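In Praise of the Big Ugly Tower

By Khanyisile Jacobs
September 18, 2022

I bought my first second-hand tower from a shop in Dasarwood for less than the price of a decent pair of shoes, and I have been boring people about it ever since. It was black, it was heavy, and it hummed. I loved it! When it got slow I laid it on its side on the kitchen table, took the panel off and found I could see the whole thing: the power supply in its corner, the board, the drives in their little cage, all those cables wandering about between them like washing lines.

I still think that's the best view in computing. A thin laptop is a lovely object, and I'm typing on one now, but it keeps its insides to itself. A tower practically asks you to have a go.

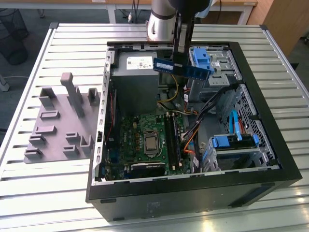
Blue memory module over an open tower, with two black slots empty on the board below.

Take memory. If I could make every teenager in the country do one job inside a computer, it would be this one. You switch off, pull the plug, touch some bare metal on the case, and open the small latches at the ends of the slot. There's a notch in the module, so it only goes in one way round (check twice anyway, I always do). Then you press, harder than feels polite, and the latches click. I was 14 when my uncle let me do it and I talked about nothing else at supper.

And the colours! Somebody decided that the bits you're allowed to grab should be bright blue, and the power wires yellow and black, and I am so grateful to that person. Older office machines are full of kindnesses like this. Drive rails that slide out without a screwdriver, a label where you need one, room for an adult's knuckles. The makers expected a visitor.
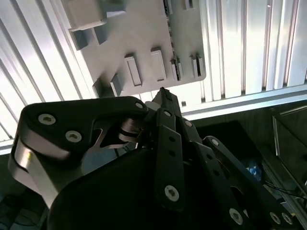
I feel the same way about screws. A screw is a promise that a thing can come apart and go back together, and glue promises the opposite. Pieter Coetzee, who taught me half of what I know, keeps his in a muffin tin, one hollow for each stage of the job, and I've copied him ever since a December evening spent under the sofa looking for the last one.

People tell me it isn't worth it, that old towers are slow and eat electricity. Fair enough, some do. I wouldn't run one day and night. But the one in our hall is 11 years old, it has had its memory changed and a new drive, and it does the homework, the household bills and nearly all the printing. It cost four evenings of my life and I enjoyed every one of them.

So before yours goes to the tip, open it up. Have a proper look, even if you change nothing.

Comments (4)

Zodwa Ngcobo
Muffin tin!! Doing this tonight. I've been using egg cups and the cat has opinions.

Bence Somogyi
Lovely piece, but please tell readers to look up which memory their board takes before buying. I have a drawer of the wrong sort.

Khanyisile Jacobs
Bence, you're right, I should have put that in. I have that drawer too.

Lerato Zulu
Mine has the blue rails as well. Does anyone know where to get spares? One snapped when I moved house.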